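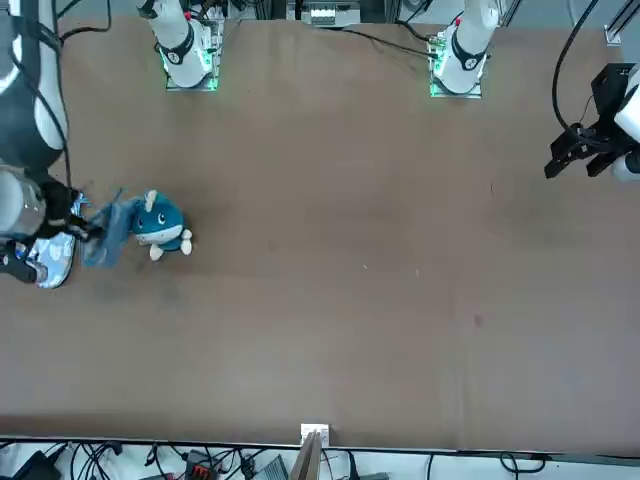
Session 4 - Sorting and bagging soft items

26 April 2019
Course notes, Tomić

Bring these to the practical. Same brown table for everybody, so wipe down before you start and again after.

1. Cloth first. Denim and anything like it holds a crease - pick up by one corner, let the rest hang, then find the next corner. Don't fold in the air. If it's bunched up, put it back down and start over, quicker in the end.

2. Plush toys. Keep them off to one side til the cloth is folded. Teal one with the cream belly counts as small. Horns, ears, feet - tuck in nothing, the bag should take the shape as is. Toy goes in on its back, face up, so the label side of the bag stays flat.

3. Bags. Thin see-through ones, Wadar size 30. Box of 500 on the shelf, please dont open a second box before the first is gone. Hold the bag high by one edge and let it drop open.

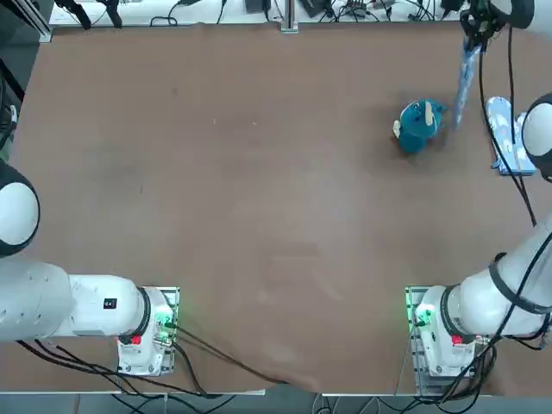 Give it a second to stop swinging, then lay it flat with the mouth toward you. Smooth from the closed end. Static is worse in dry weather, a damp hand helps.

Weights: soft items under 80 g go two to a bag, everything else single. Tulport wants them single regardless - see the sheet from September.

Write up: half a page, what you folded, what you had to redo. Reading is Prusovell handbook p. 116, skip the part on vacuum sealing. Next session boxes and tape, bring a marker.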